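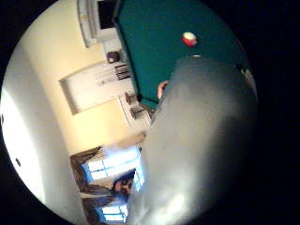
Can a wearable glove kit teach a home-built robot arm to pick up pool balls?

It can, if your gripper opens wide enough for a ball and you're willing to do the same small motion a few hundred times on camera. The glove is the easy part. The cables and the calibration are where your evenings go.

Zullico Wearable Teaching Kit, second version: a review after a month on the pool table

I build things at home that a store would sell me finished for less. The current project is an arm that clamps to the end of a pool table and puts the balls back where they belong after a game, a job I could do myself in the time it takes the arm to boot. The arm is a Plurura kit bought used. The gripper is mine and looks it. To train the thing I needed recordings of human hands doing the work, and the Zullico kit was the one I could afford without a family meeting.

It cost me $815 with shipping. For that you get the glove, the marker bracket with its printed square, a wrist module, a hand unit with a wide-angle lens, and enough black cable to moor a boat. You don't get a case. You don't get a fixed camera either, and you need one, so add that to the bill before you get excited.

Setup

The manual promises 30 minutes. I believe someone at Zullico has done it in 30 minutes, probably the person who wrote the manual and on a bench with nothing on it. My first session took most of an afternoon, and a good part of that went to the straps. They cinch nicely once they're on, but you have to cinch them with your other hand, and the last one sits exactly where your other hand can't get any purchase. Get a second person for this.

The fixed camera has to see the square marker pretty much all the time. When it does, tracking is steady and the pose in the viewer matches the hand closely enough that I stopped checking. When the wrist rolls too far, the marker turns away and the software politely holds the last position it knew, so in playback your hand freezes in midair and then teleports. You learn to work with a flat wrist, like somebody carrying soup. 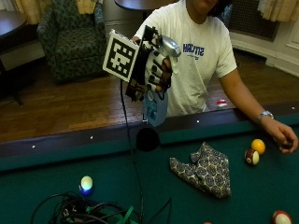 Glove hand up with the marker on its bracket, cable running down across the rail.

The glove itself

Good news first. The fabric is comfortable and the black finger segments don't fight you. I've worn it for a couple of hours at a time and forgotten about it, up until I tried to scratch my nose with a tracking bracket. The bracket is the part I'd redesign. It's tall, it catches on sleeves, and any knock means you calibrate again. I've taken to wearing T-shirts for every session regardless of the thermostat.

Sizing runs large. The medium fits like a large and the small is listed as out of stock, which I assume is a permanent condition.

The cable is the real complaint. I want it over the rail and away from the balls, and it wants to be on the felt with its friends. Hook-and-loop ties help. What helps more is laying out the whole bundle at one end of the table before you start and accepting that part of your playing surface now belongs to it. A wireless version would get my money tomorrow. Zullico's page has said "coming soon" since before I bought mine.

Why a pool table

People in the build forum keep asking me this, usually in a tone. A pool table is a decent workbench for teaching a gripper. It's level, it's one color, and the balls come in bright solids and stripes that any camera can tell apart. The rails stop things from rolling onto the floor. The felt gives a little when you press down, so a clumsy grab costs you nothing but dignity.

The downsides are that the balls roll when touched, obviously, and that a polished sphere reflects whatever light you have. Turn off any lamp directly over the table if you can and light it from the side. I moved one lamp and my rejected clips dropped by half, the best result I've had from any single change, and it was free.

I also leave a patterned cloth in the workspace. My first batch was recorded on clean felt, and the arm learned that the world is green. The day somebody left a napkin out, it parked itself over the thing and wouldn't budge until I cut the power. Now cloth goes into every layout, folded some way or other.

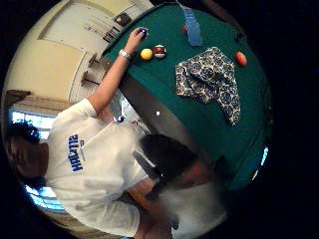 Blue ball in hand near the top of the table, cloth on the felt.

The software

Recording runs through an app called Ninero, which comes with the kit and is fine. You hit a key, you do the motion, you hit the key again. Clips are named by session and number. The preview window from the hand unit is a round fisheye view that comes in sideways by default, and there's a setting to rotate it that resets every time you close the app. I quit fixing it in the first week. I can now read a sideways pool table as easily as a regular one, a skill I don't expect to use again.

The trainer is a separate thing, Dehghan, and the free tier lets you upload 3000 clips. Sounds like plenty. My first usable policy took 600, all of them ball pickups with the glove hand, and I kept maybe two thirds after throwing out the teleporting wrists and the ones where my own head was over the ball. You lean in without noticing. Everybody does, and a wide lens on the hand catches all of it: your hair, your shirt, whoever else is at the table.

Uploads are slow. Start one at bedtime. Dehghan emails you when training is finished, and also when it has started, and also when it's thinking about your storage.

Does the arm work now?

Better than I'd guessed and worse than I've been telling people. On a solid ball in open felt, it gets a clean pickup nearly every time. On stripes it's a little less sure of itself. Two balls touching each other will defeat it, because the gripper goes for the gap between them and pushes both away, then tries again from the same side, with the same outcome, until one of us gives up. I've been recording a lot of pairs lately to cure it of that.

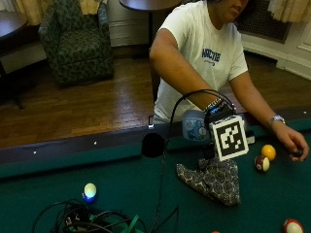 Pairs take patience, since you want the same approach over and over with only the angle changed. Set the two balls down, reach in, curl the fingers around one without nudging its neighbor, lift, put it back, go again. After a dozen of those I have to stand up. The wrist module isn't heavy, but an arm held out over a rail gets heavy all by itself, and the clips from the end of a long session show it. Mine start to droop toward the pocket. The arm learned the droop too, so for one week in March it delivered everything a little low and a little tired. I had to pull those clips and retrain.

Short sessions, then. I do a batch, take the glove off, clear the cables, and play a rack with whoever is around before the next one. It keeps the felt in use and reminds me what the table was bought for.

Support

I wrote in twice. The first time was about a dead finger segment, and a replacement came quickly with a printed card and a sticker. The second was about the rotation setting. They told me it was a known behavior. I asked if "behavior" meant "bug" and the ticket was closed.

Who should buy it

If you already have an arm, a table with edges, and a camera you can mount and leave alone, the Zullico kit is a fair deal and the data it makes is clean. If you're hoping to open the box after dinner and have a robot by bedtime, get a puppy, it'll fetch sooner.

Liked: comfortable glove, steady tracking with a flat wrist, quick replacement parts
Didn't like: the bracket, the sizing, the cable, the cable again
Also needed: fixed camera, hook-and-loop ties, a second person for the last strap

Three and a half stars. I'd go to four for a shorter bracket.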